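Flatotden Football Club names Adi Wibisono as head coach and opens season ticket sales

Flatotden, 17 July 2021

Flatotden Football Club has appointed Adi Wibisono as head coach of the senior team. He has signed a contract for two seasons and will take charge when the squad returns for pre-season training later this month.

Wibisono joins from Tritau, where he coached the reserve side for four seasons and ran the under-19 team before that. He played as a full back until a knee injury ended his career at 27, and he moved into coaching with the youth section at Mösli the following year.

"I have known this league for a long time, mostly from the away dressing room," Wibisono said. "Flatotden was always a hard place to come and get a result. The first job is to make it like that again. We gave away too many goals last season from set pieces and that is where we will start."

The club finished ninth in the last completed season and conceded more goals in the final 15 minutes of matches than in any other part of the game. The sporting department drew up a shortlist in the spring and met candidates in person once restrictions allowed. Wibisono was offered the post after a second interview.

The coaching staff otherwise stays as it was. The goalkeeping coach and the fitness coach have both agreed new terms for the coming season. An assistant to Wibisono will be confirmed before the first league match.

Squad and pre-season

Twenty-two players are under contract. The club expects to add a central defender and a second goalkeeper before registration closes. Two players from the under-19 team will train with the senior squad from the start of pre-season and may be used in the friendly matches.

There will be 3 friendlies, two at home and one away to Mösli. Admission to the home friendlies is free for season ticket holders and children under 12. Kick-off times will be published on the club website when they have been agreed with the visiting sides. The away match at Mösli will be played on the artificial pitch and away supporters should use the gate on the school side of the ground. 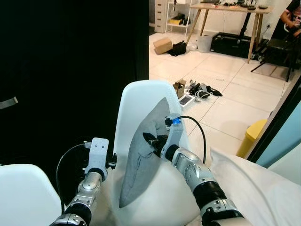 Season tickets

Season tickets go on sale on Monday morning at the club office and online. Prices are held at the level of two years ago for adults, pensioners and students. Supporters who kept their ticket through the interrupted season and did not ask for a refund will receive a credit, which is taken off automatically when they renew with the same customer number.

The main stand has 498 numbered seats. Existing holders can keep their place if they renew within the first two weeks of sale, after which unclaimed seats are released to new buyers. The standing terrace on the river side has room for 902 and is not numbered. A terrace ticket can be changed to a seat ticket during the season on payment of the difference, as long as there are seats left.

Attendance limits may still apply in the first weeks of the season. If the permitted number is lower than the number of season tickets sold, entry will be given to season ticket holders first, and those who cannot be let in will be credited for the match. The club will write to all holders by email before each home game for as long as limits are in force. Supporters without email can ring the office or look at the notice by the turnstiles.

Work at the ground

The pitch was reseeded in May and the drainage at the north end has been dug out and relaid. That end was the cause of two postponed matches in the autumn before last. The ground staff have asked that no one uses the pitch before the first friendly, and youth training will stay on the lower field until then.

The floodlights will be replaced in October, during a gap in the home fixtures. Evening training for the senior and under-19 teams moves to the lower field while the work is carried out. The contract has gone to Isetti, who also fitted the present lights. The club will pay for the work from its own reserve and from last year's transfer income.

Parking at the ground will be restricted on the days when the crane is on site. Neighbours in the streets next to the east entrance will get a letter with the dates.

Youth section

Registration for the youth teams is open until the end of August. There are teams for girls and boys from under-8 upwards, and a new under-15 girls' team has been entered in the district league for the first time. The team still needs a coach for one of its two weekly sessions. Anyone with a coaching certificate, or willing to take the course at the club's expense, can contact the youth office.

Each registered youth player gets a free terrace pass for senior home league matches. The passes are handed out by team coaches and cannot be collected at the turnstiles.

Meet the coach

Wibisono will answer questions from supporters in the clubhouse on the evening before the first home friendly. Places have to be booked through the club office. The talk will also be shown live on the club website, and questions can be sent in beforehand by email.

Media

Interviews with Adi Wibisono can be arranged through the press office at Flatotden Football Club. Requests should give the name of the publication and say whether a telephone call is enough. Media passes for the home friendlies must be applied for at least two working days before the match. Passes issued for last season are no longer valid.

The club office is open on weekdays from 900 hours until noon.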